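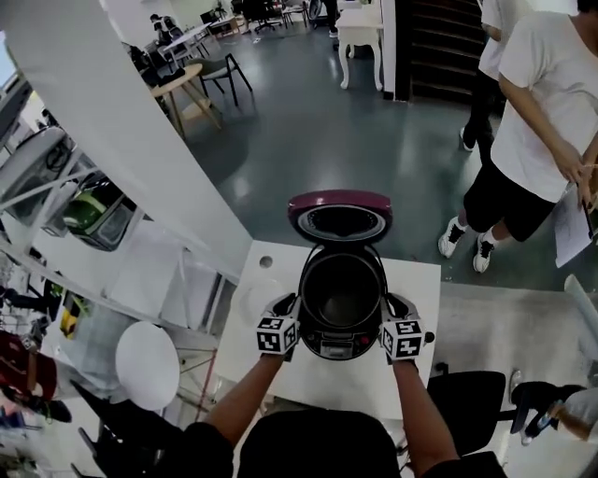
How much water does plain white rice need?

By weight, one and a quarter times the rice for most long grain, with the lid on and the heat low, and ten minutes left alone at the end.

That is the figure Rocío Cordero gives to anyone who asks her, and a lot of people ask. She has taught evening cookery classes in Pestitz for 11 years, and before that she cooked at Sotance, the restaurant by the old bus station that closed when its lease ran out. Her classes cover bread, soups, pastry and fish, but the one that fills up first is the one on rice.

"People are embarrassed about it," she says. "They can make a curry from nothing, grind all the spices themselves, and then they serve it with rice from a packet you put in the microwave. There's nothing wrong with the packet. But they come up to me at the break and say it quietly."

We met at her flat on the second floor above a shoe repair shop. She made tea and put out a plate of biscuits, and apologised for the washing on the radiator. There were four kinds of rice on the worktop in glass jars, none of them labelled.

She grew up in a house where rice was cooked once a week, in a wide pan, with whatever was left from the rest of the week. Her mother fried the grains first in oil and garlic. It was never stirred. "If you touched it you got your hand slapped. I thought that was how everyone cooked rice. Then I went to work in a kitchen with people from other places and found there were a dozen ways, and each of them thought mine was wrong."

At Sotance she was put on vegetables and then on sides, which meant rice most evenings. The head cook there used the boil and drain method, with a very large pot of salted water, as if it were pasta. Cordero says it is still the method she would give to a beginner who is feeding more than six.

"You can't burn it and you can't get the water wrong. You taste a grain after nine minutes and keep tasting. When it's nearly done you drain it, put it back in the pot, lid on, and go and do something else. It's less good than the other ways. It loses some flavour down the sink. But I have served it to a full dining room and no plate came back."

For two or four people she prefers the absorption method, where all the water goes into the rice. She weighs everything. Cups are fine, she says, if it is the same cup every time, but her students tend to turn up with a measuring jug and a mug and a recipe written for some other mug.

The most common mistake in her classes is lifting the lid. The second is too much heat. Home hobs are often stronger at their lowest setting than people think, and she tells students to use the smallest ring, even if the pan is wider than it.

"If you hear it spitting, turn it down. If you smell toast, turn it off and don't look. Leave it ten minutes. Very often the top is perfectly good and you've lost a thin layer at the bottom, and you soak the pan. People panic and stir the burnt part in, and then all of it tastes burnt."

I asked about washing. She washes basmati and jasmine three times in a bowl, moving the grains gently with her fingers, and does not expect the water to go clear. "Less cloudy is enough. If you're waiting for it to look like tap water you'll be there until bedtime." She does not wash rice for risotto or for pudding, where the starch is wanted. Brown rice she rinses once for dust.

Soaking she does for basmati only, half an hour, and she takes a little off the water afterwards. With brown rice she has tried it both ways and says the difference is a few minutes of cooking, so she does it when she remembers.

Electric rice cookers come up in every course. Cordero was against them for years. She changed her mind when a student whose family used one every day brought in a pot of rice that had been sitting on the warm setting since lunchtime, and it was better than what the class had just made on the hob.

"I was a bit put out. I went and bought one, the cheapest they had, one switch. I used it for six years. The switch went in the end and I bought another."

Her advice on buying one is short. Get a size to suit the amount you really cook, as a large cooker does a poor job of one small portion. Check that the inner pot lifts out and that you can buy a spare. Clean the lid as often as the pot, and let it dry open. She measures the water for a cooker by the lines inside the pot the first time, and then adjusts by a spoonful or two over the next few goes. Porridge works in hers. Lentils foamed up through the vent and she doesn't do those any more.

She won't be drawn on makes. "Every one I've used has cooked rice."

Where she does have strong views is on storage. Cooked rice should be cooled quickly and put in the fridge within the hour, spread out on a tray if there's a lot of it. She eats it the next day and throws away what is left after that. It gets reheated once, until it is steaming all the way through. "I say this in the first ten minutes of the class, and I say it again at the end when they're packing up their boxes. It's the only part where I get strict."

Raw rice is simpler. White rice keeps for a long time in a jar with a good lid. Brown rice goes off sooner, and she buys it in small bags and smells it before cooking. If it smells like old crayons it goes in the bin.

She buys most of hers from Nazarenko, a grocer two streets from the flat, which sells it loose as well as in sacks. She likes it that the owner will say when a delivery is from the new crop, which takes slightly less water. For a long time she bought the biggest sack she could carry up the stairs. She now thinks that was a false economy. One summer she opened one and found weevils, and had to empty the whole cupboard.

The classes are held at Flondari, the arts centre on the hill, in a teaching kitchen with six hobs. Cordero keeps a register and a notebook, and the notebook is where she writes down everything that has been cooked and how it came out. She fetched it while we were talking. By her own tally, 2,581 people had come to a class of hers up to the end of last December, and 37 of them had come to the rice evening more than once.

"Some forget. Some just like the evening. There's one man who has been five times and he makes very good rice. I've told him so. He says he wants to be sure."

The notebook also has a running count of the pots of rice cooked in class, which stood at 3,353. She started counting after a bet with a colleague and then didn't stop. Beside some of the entries there are remarks: too wet, forgot salt, lid didn't fit, good, good, very good, ring too hot. She uses these to plan the next term. When she saw how often the word "wet" came up in the first few years, she dropped the water in her printed recipe, and then had to drop it again.

Salt is an area where she says people should please themselves. She puts half a teaspoon in the water for four people. With a salty stew she leaves it out. Butter she adds after cooking, if at all. Her mother's rice has garlic and a bay leaf, and stock in place of water, and she still cooks it in the wide pan and doesn't stir.

I asked what she makes when she gets home late from teaching. It is usually egg fried rice, made with the box from the night before. She breaks up the cold grains with wet hands, gets the pan very hot, cooks the egg first and takes it out, then puts in the rice with spring onion and leaves it alone long enough to catch a little on the bottom. The egg goes back in at the end with soy sauce round the edge of the pan.

"Don't put in too much. A pan that size does two people. If you've got four, do it twice. It takes three minutes."

She is working on a rice pudding class for next term and has not settled on the recipe. The oven version takes two hours, which is most of the evening, and the version on the hob needs stirring the whole time. She has tried it with short grain and with leftover cooked rice, and didn't think much of the second. There was a dish of the first in the fridge, with nutmeg on top and the skin still on. She gave me some to take home and asked for the dish back.

Places for the spring term can be booked at the Flondari front desk. Bring an apron and a box with a lid.

Published 18/01/2021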